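Pre-shipment inspection, bedroom and occasional furniture
Site: Kemen finishing hall, line 2
Inspected by: Halyna Nechyporuk
Reviewed by: Illia Onyshchenko
Date: 11th April
Order: Daltine 812

Mark each line P (pass), F (fail) or R (rework and recheck). Comments are required for F and R. Lines left blank will be treated as F by the shipping desk.

## 1. Frame and joints

| No. | Check | Result | Comment |
|---|---|---|---|
| 1.1 | Mortise and tenon joints closed, no gap at shoulder | P | |
| 1.2 | Glue squeeze-out removed before stain | R | Two nightstands, inside rear corner. Scrape, sand, touch up. |
| 1.3 | Corner blocks glued and screwed | P | |
| 1.4 | Diagonals equal on assembled case | P | |
| 1.5 | No rocking on flat plate | R | One dresser, rear left foot. Leveler was not threaded all the way in. |
| 1.6 | Bed rail hooks seat fully in headboard plate | P | Tight on the first fit. Acceptable. |

Comment on 1.2: same location as the last Daltine order. The clamp pad covers the corner and the operator cannot see the bead until the case is released. Yatsenko has been asked for a narrower pad. Until it arrives, wipe the corner with a damp rag before the clamp is fully closed.

## 2. Slats and center support

| No. | Check | Result | Comment |
|---|---|---|---|
| 2.1 | Slat count matches packing list (17 per queen) | P | |
| 2.2 | Slats free of through knots in middle third | F | One slat rejected and replaced from stock. |
| 2.3 | Slat spacing even, strap staples flush | P | |
| 2.4 | Center leg contacts floor under load | P | |
| 2.5 | Center rail bracket screws tight | R | Driver clutch set too low. Reset and retightened. |

Line 2.2 stays recorded as F even though the part was replaced at the bench. A rejected part is a fail on the sheet. R is for a part that was corrected and kept.

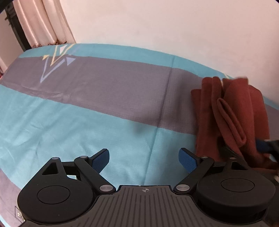
Center legs are adjusted with the bed fully assembled and standing on its final feet. Legs set on the bench before the rails are hooked will come out short, and the center rail then carries load it is not sized for. Line 2.4 has to be checked again after any change to the feet.

## 3. Drawers and hardware

| No. | Check | Result | Comment |
|---|---|---|---|
| 3.1 | Drawers open and close without binding | P | |
| 3.2 | Drawer stop holds at full extension | P | |
| 3.3 | Reveal even on all four sides of drawer front | R | Top right dresser drawer, adjusted at the slide. |
| 3.4 | Pulls tight, screw ends not exposed inside | P | |
| 3.5 | Anti-tip kit present and taped inside top drawer | F | Missing from one dresser. Hold. |
| 3.6 | Anti-tip warning label attached and legible | P | |

Comment on 3.5: the dresser is not to leave the hall without the kit. Sending the kit separately is not accepted – it has to be in the drawer when the carton is closed.

## 4. Finish

| No. | Check | Result | Comment |
|---|---|---|---|
| 4.1 | Color within approved panel range | P | Compared to Kavov panel, light and dark limits. |
| 4.2 | No runs, sags or dry spray | P | |
| 4.3 | Edges not sanded through | R | Footboard, lower edge. Toned and recoated. |
| 4.4 | Undersides sealed | P | |
| 4.5 | Topcoat cured before wrapping | P | |

## 5. Hall safety, finishing and packing

| No. | Check | Result | Comment |
|---|---|---|---|
| 5.1 | Used finish rags in closed metal can | P | |
| 5.2 | Booth filters within pressure limit | R | Changed at the start of shift. |
| 5.3 | Extinguishers in place, access clear | F | Cartons stacked in front of the unit by the packing door. Moved. |
| 5.4 | Aisle width 90 cm minimum | P | |
| 5.5 | Carton stacks tied above the second row | P | |

5.3 was open on the December sheet too. Illia to have the floor marked and add the spot to the shift walk.

## Disposition

Ship all except the dresser held under 3.5. Recheck 1.2, 1.5 and 4.3 before wrap, initials next to each line. Return the signed sheet to the shipping desk with the carton labels.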